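July, started 09:40

Bedroom air, Elldale house. Continues from the logger check.

Loggers back from the salt jars. Over sodium chloride the reference value is 75.3 % RH at 25 C. Logger A settled at 76.1, B at 75.0, C at 71.8 and still creeping up when I pulled it. Over magnesium chloride (32.8 %) A read 33.4, B 32.9, C 30.2. C is low at both ends and slow to get there, so it goes to the hallway, where the humidity matters less. A and B stay in the bedroom. Offsets are entered in the sheet and not in the logger firmware. Ademir entered them in firmware last time and then again in the sheet, and the first block of the winter data had to be redone.

CO2 units: both the Zumora and the older Olent left on the outside sill for an hour with the wind shield on. The Olent has automatic baseline correction, which assumes it sees outdoor air at regular intervals. In a closed bedroom it does not. Correction switched off. Left alone it would drag the floor upward or downward over the run and we would be arguing about it in August.

Door undercut measured with feeler stock: 9 mm at the hinge side, 6 mm at the latch side. The door has dropped slightly. Earlier notes give a single value of 8 mm with no position stated. Use the new pair.

Overnight run, Tainá Brito and Wellington Evangelista sleeping in the room, door shut, window shut, trickle vent taped. Readings below from the Zumora, on the shelf at mattress height:

22:50 door closed, 800 ppm
00:30 1484 ppm
06:10 2884 ppm, highest of the night
06:25 door opened

The climb is close to linear for the first part, then bends over. No sign of a plateau before the door opened, so a steady-state estimate of the air change rate from this run would be wrong. Use the decay after 06:25 only for the open-door case, and fit the build-up for the closed case. Washington wants one number for the report. He will get two.

Temperature started at 18 C and rose slowly through the night. RH rose with it, which means the moisture content went up by more than the RH trace suggests. Convert to absolute humidity before plotting anything.
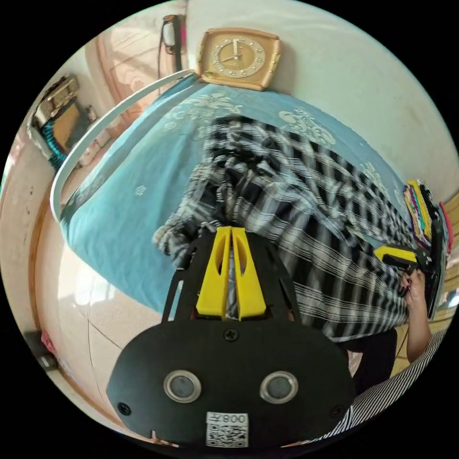

Bedroom with the bed, Elldale.

Sensor height: the Olent was higher, on top of the wardrobe, and read above the Zumora for most of the night. Two possible causes. Either there is real stratification with the heating off, or the sill comparison was too short and the Olent had not settled. Swap positions for the next run. If the difference changes sign it is the instrument.

Tracer test put off. Iestyn Eynon has the small fan and the dosing cylinder over at Meireles until the classroom work is done. Without the mixing fan the first ten minutes of any decay are useless - we saw that in the spring, when the curve had a hump in it from gas pooling near the floor.

Surface moisture, north wall behind the headboard: pin meter 14 to 16 % wood equivalent on the skirting, higher in the corner. Plaster readings on this meter are relative only. Marked the points in pencil so the same spots get used again. No mold visible at any of them. The paint at the corner is a newer coat than the rest, so absence of staining there says little.

To do:

Untape the trickle vent and repeat with everything else unchanged.
Swap Zumora and Olent.
New battery in C, then back into the sodium chloride jar for a full day before it is written off.
Ask Tainá for the times anyone got up. There is a small step in the trace at 03:15 that looks like the door.
Find the tape that does not pull paint. The blue roll does.

16:05 loggers restarted at one-minute interval, clocks set against the laptop. Logger B had drifted 40 s slow. Stopped here.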